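Dolores Oyelaran
December 5, 2022

So my building is getting "smart recycling." A flyer went under every door this morning. The company is called Kofler and the flyer uses the word "journey" 4 times. I have questions. Thread.

First claim: residents who sort correctly will save $52 a year. Save it from what? We don't pay for trash by the bag here. It's folded into the rent. I asked the management office which line of my bill gets smaller and was told to download the app.

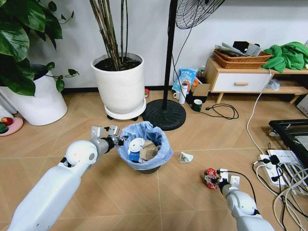 The app wants my phone number, my birthday and my location "while using or not using." For garbage. I have thrown things away for my whole adult life without telling anyone my birthday.

Second claim: 300 buildings already signed up and "loving it." Okay, name one. The only building on their website is a drawing of a building. It has a tree on the roof.

My neighbor Gilmar Fontes says I'm being unfair and every new thing looks dumb on a flyer. Fair point, Gilmar. Some of them also look dumb two years later. See: the package lockers.
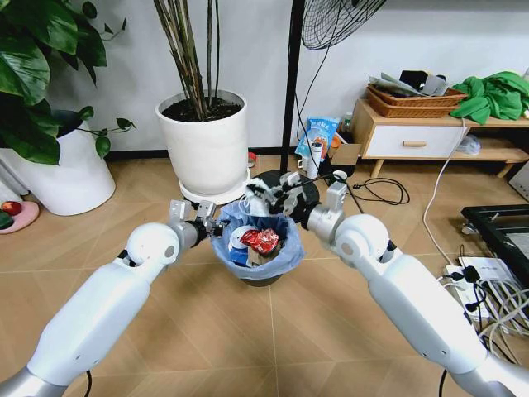
What I want from a recycling program is a straight answer about the hard stuff. Cans I get. Clean cardboard I get. But the chart on the flyer shows a water bottle, a newspaper and a glass jar, like it's a household in a cartoon. Real trash is a crumpled red snack wrapper sitting on top of a piece of brown cardboard in the same blue bag. Which bin does the wrapper go in? Does the cardboard still count if it's greasy? The chart has no opinion.

I called the number. Very polite guy named Emerson. He told me wrappers are "market dependent." I asked what that means for me, standing in my kitchen with a wrapper. He said it depends on the market.

Then I asked where the truck goes after it leaves us. He said a "partner facility." Which one? He'd have to get back to me. I'm going to go ahead and not hold my breath. 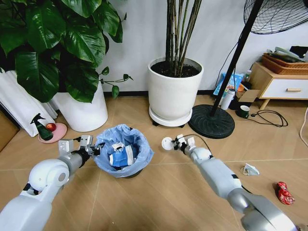
To be clear, I like recycling. I rinse my jars. I flatten my boxes — I am annoying about flattening boxes. I just don't think a points system fixes anything if the stuff ends up in the same hole in the ground.

Oh, the points. 20 points gets you a tote bag. I own so many tote bags that they live inside another tote bag.

Jussara Aguiar on the second floor is collecting questions for management. Mine are: where does it go, who checks, and what happens to my birthday. If you live here, send her yours. Program starts in July whether we answer or not.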